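CHAPTER 4
Trays, Plates, and the Space Between Them

Sibusiso Xaba ran the breakfast room at the Mabuza guesthouse for years, and he used to tell new staff that he could judge a server before a single cup was poured. He looked at the table! Was there room for elbows? Could a guest set down a plate without moving three other things first? This chapter is all about that kind of looking, and I hope you'll catch the habit as badly as I did.

We begin with very little: one tray, one plate, and a plain white surface. It's a wonderful place to start, for with so few pieces every small choice shows.

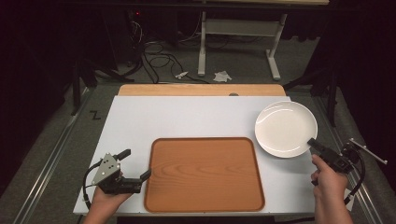 Should the plate go on the tray or beside it?

Beside it, if the meal will be eaten at the table. A plate on the tray is handy for carrying, but once everyone sits down the raised rim gets in the way of wrists and forks.

4.1 Getting to Know the Tray

Pick up a tray from your own kitchen and run a thumb along the edge. That low lip does a surprising amount of work (try carrying a full glass on a flat board and you'll see what I mean). Then look at the floor of the tray. A busy pattern hides crumbs and small spills, so wipe the whole surface every time, corners too.

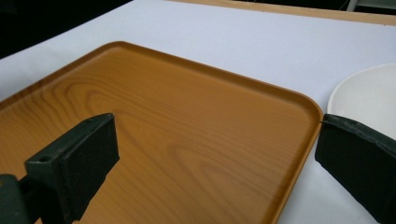
Fig. 4.2 Wood-grain print on an orange tray with rounded corners and a low rim.

Gerrit Moodley, who taught this course before me, had his class at Werken set and clear the same table up to 50 times in one July session. They grumbled, and then they got fast! You won't need that many rounds, but do repeat the exercises until your hands stop hesitating.

4.2 Leaving a Gap

Now bring the plate in close to the tray. How near is too near? Slide a fingertip between the two rims. If it won't fit, lifting the plate will probably nudge the tray, and whatever is standing on it gets a shake. Try a wider gap, then a narrower one, and write down which you liked better. 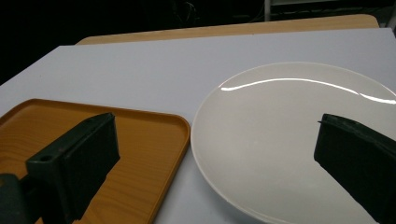 4.3 Before You Go On

You'll need a tray with a rim, a round plate, and a clear stretch of table 90 cm wide. Bring your notes on gaps to the first practice session on 4th September, along with a cloth for wiping down.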